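Food Storage and the Home Kitchen: Notes for Session Four
Reading time: 3 minutes

Right, last time we got as far as tins and jars, and I promised we'd do dry goods properly, so that's where these notes pick up. Have a look at your own cupboards before you read on (I did mine in March and found lentils I'd rather not talk about).

Dry goods feel safe. You buy a bag of rice or barley, you fold the top over, and you forget it. Mostly you get away with it, too! But dry food is only dry compared with what's around it, and a kitchen is a damp place, with kettles and pans and washing-up going on all day. Grain left open will take up moisture from the air until the two are more or less in balance. Once it's damp enough you get clumping, then a musty smell, and after that mould, and by then it's for the bin.

So the first thing I want you to take away is the lid. I don't much mind whether you use glass, tin or plastic, as long as it shuts tightly. At home I have a row of old Fitlow jars that I've been topping up for years, and the topping up is my worst habit. You pour new rice on old rice, the old stuff stays at the bottom, and you never get to it. Empty the jar, wipe it, dry it completely, then put the old grain back on top of the new. 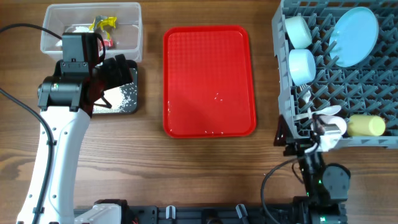 Insects next, and I know some of you have been waiting for this bit. The usual visitors are weevils and flour moths, and they often come home with the shopping, as eggs, inside a packet that looked perfectly fine. A few days in the freezer will deal with them in most cases. I do this with any flour I buy in bulk, and I let it come back to room temperature with the bag still closed so it doesn't pick up water on the outside of the flour itself.

Brown rice and wholemeal flour need a different sort of thinking. They've still got their oils, and oils go rancid, so buy those in small amounts. A 1000 g bag of white rice is nothing to worry about in a small household. With brown I'd go for 300 g or so at a time, or keep it in the fridge if you've got the space.

Now, the exercise. Our pretend household is the Urkard flat, with one narrow cupboard above the cooker (a terrible spot, warm and steamy, and exactly where most of us keep everything). The shopping list comes from the Pinheiro price sheet I gave out on April 22, 2023. Plan a month's dry goods for two people and say where each one lives, what it's kept in and when you'd expect to finish it. If you end up with 215 g of something left over, that's fine, just tell me what you'd cook with it.

Please don't write "cool, dry place" and leave it at that! I want to know which shelf.

Reading for next time is the chapter on salting and drying in the Urnametti booklet. Skip the tables at the back unless you like tables. We'll start with fish, so perhaps don't come straight from lunch.

Contact: kitchen course office, room 513 | © Urnametti Evening Classes | Back to top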